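# Spiral stairs, murder holes and other castle claims: your questions

**Were spiral stairs built clockwise so defenders could swing a sword?**

That's the story on every castle tour. I've yet to see a medieval source that says it. Plenty of towers have stairs turning the other way, sometimes in the same building as a clockwise one. If attackers had got as far as your bedroom stairs, the direction of the turn was a small comfort.

**But it makes sense, doesn't it?**

Lots of things make sense 800 years later. Try holding a sword on a stair barely wider than your shoulders, in the dark, and see how much good your right arm does you.

**Did they pour boiling oil through the murder holes?**

Rarely, if ever. Oil was expensive and you wanted it for lamps and food. Water, stones and hot sand turn up more often in accounts. Some of those openings over gates may have been there for putting out fires set against the doors.

**Is it true the steps were made uneven to trip intruders?**

People call these "trip steps". Worn stone, later repairs and a mason having a bad week will give you the same result. I'd want to see a pattern across a whole stair before I believed in a trap.

**A guidebook says the keep at Tredell held out for 17 weeks with 2 archers. Can I quote it?**

You can, but I wouldn't. The guidebook gives no source. I asked the publisher, Vornik, and was pointed to an older edition of the same guidebook.

**Did every castle have a secret tunnel?**

Nearly every castle has a drain. Walk one with a torch and you'll understand how the rumour starts. There are real sally ports and a few real siege mines, but the tunnel to the church, the pub or the nunnery almost never shows up when someone digs.

**Why do you bother? The stories are harmless.**

Maybe. They also crowd out better questions, such as who carried the water up and where the smoke went.

**Can I send in a claim for checking?**

Yes. Tell us which castle, who told you and whether it's on a sign. We read the mail on Tuesday. "My grandfather always said" goes in the same pile as the guidebooks.
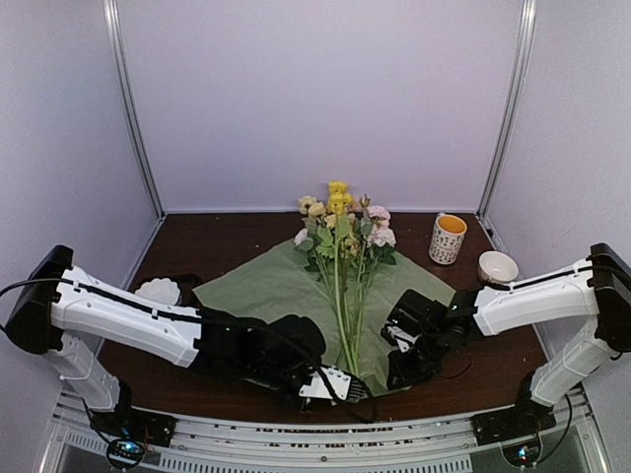

Kiyoshi Hayashi writes: I'll give you the oil, but you're too quick with the stairs. Even if there are towers that turn the other way, clockwise is still the usual direction, and "no source says so" doesn't explain why the masons favoured it. Have you got a better reason, or only doubts about this one?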